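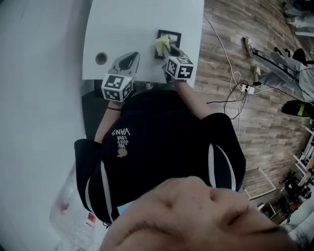
Brellwood, im April

Schwammtuch (Haushalt), von Vira Symonenko

Das Schwammtuch ist ein saugfähiges, flaches Putztuch, meist gelb, manchmal auch rosa oder blau, und ich gebe gleich zu: Ich bin Fan! Üblicherweise besteht es aus Zellulose mit einem Anteil Baumwolle. Trocken fühlt es sich oft bretthart an, feucht wird es weich und schmiegsam (deshalb bitte immer erst anfeuchten und gut auswringen, sonst kratzt es).

Verwendung: Tische, Spüle, Fensterbänke, und eben Kleinkram wie Bilderrahmen. Einen kleinen Rahmen lege ich dafür flach auf den Tisch und fange an einer Ecke an, dann rutscht er nicht weg. Bei Glas nehme ich das Tuch nur nebelfeucht, sonst kriecht das Wasser unter die Leiste und das Foto wellt sich – ist mir bei einem Rahmen von Skiltent passiert, ich ärgere mich heute noch.
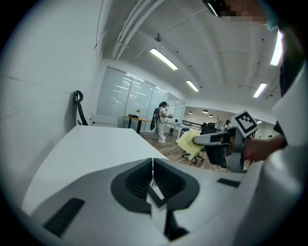
Büroraum mit weißen Tischen und rundem Stehtisch

Im Büro kommt das Tuch vor allem auf hellen Tischplatten zum Einsatz, auf denen man ja jeden Kaffeerand sieht. Topfpflanzen vorher hochheben, darunter sammelt sich gern Erde.

Pflege: Waschbar bei 60 Grad, ohne Weichspüler. Lukian Onyshchenko schwört auf die Tücher von Bustico und hat eines nach eigener Aussage fast 39 Wochen benutzt, was ich ehrlich gesagt ein bisschen eklig finde. Ich tausche nach 2 Wochen.

Siehe auch: Mikrofasertuch, Fensterleder, Spüllappen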